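Teaching by the hand at Orkidport

Published 28/09/2018

When I came first to the Jamum workshop in Orkidport I expected to see a lot of programming. There was a room with carpet, some tables, and people who were moving their arms very slowly. The company wants robots to learn the small jobs of packing and sorting, and for this it has chosen the old way, the one a baker uses with an apprentice. Somebody shows how it is done, and then shows it again, until the other one has it.

The method has two forms here. In the first one, called Plosden by the team, the teacher stands beside the robot, takes its wrist and leads it through the whole movement while the motors give way. In the second, the teacher does not touch the robot. He or she sits apart and drives both arms from a distance, and the robot records its own joints and what its cameras see. The second form is slower to learn for the person but kinder to the back, and in February the workshop moved most of its lessons to it.

A lesson is short. The task I followed was to pick up a bottle from a table, turn it in two hands and lay it down again in another place. For us this is nothing. For a teacher at the controls it is a long list of decisions: which hand goes first, how far the fingers should open, where the thumb should wait. If the teacher hesitates, the robot learns to hesitate also, and this was a thing the company discovered only after it had a few hundred recordings full of small pauses.
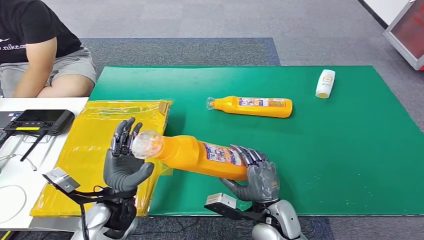
One hand grips the base of the bottle, the other stays open next to the cap.

Bottles are favourite objects in this kind of teaching, and I asked why. The answer was that they are rude to robots. They roll, they have a narrow part and a wide part, and a smooth side gives little to hold. A person corrects for all this without thinking – the little finger moves, the wrist turns a bit – and does not remember to have done it. When the same person must do it through a machine, every correction becomes visible in the recording, and the learning program can use it.

What the teacher misses most is the feeling in the fingertips. At Jamum the hands send back no pressure, so the teacher must judge by eye if the grip is firm. New teachers squeeze too much. The experienced ones look at the shadow between finger and plastic, and they told me that after 3 or four weeks they have almost the impression of feeling it. I tried for one morning and had no such impression. I dropped the bottle 11 times, and my neck was sore in the evening. 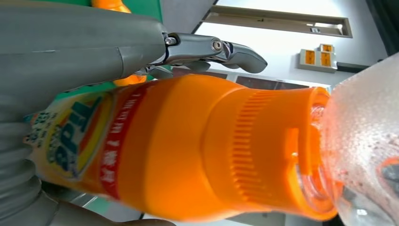 The view from the wrist is also the one that decides many arguments. A recording can look perfect from the head and still be a bad lesson, if a finger has arrived on the wrong side of the shoulder or has only brushed it. For this reason each lesson is watched again from near before it is kept. Of the last 658 recordings, the team threw away more than a quarter. It was painful, they admitted, but a bad example costs more later than a lost afternoon now.

The next programme, Châu, will have 4 teachers showing the same task in their own manner, left-handed people included. The colour and size of the objects will be changed more often too, and the tables will be moved. I was invited to come back and try the controls again when it starts, and I have promised to practise.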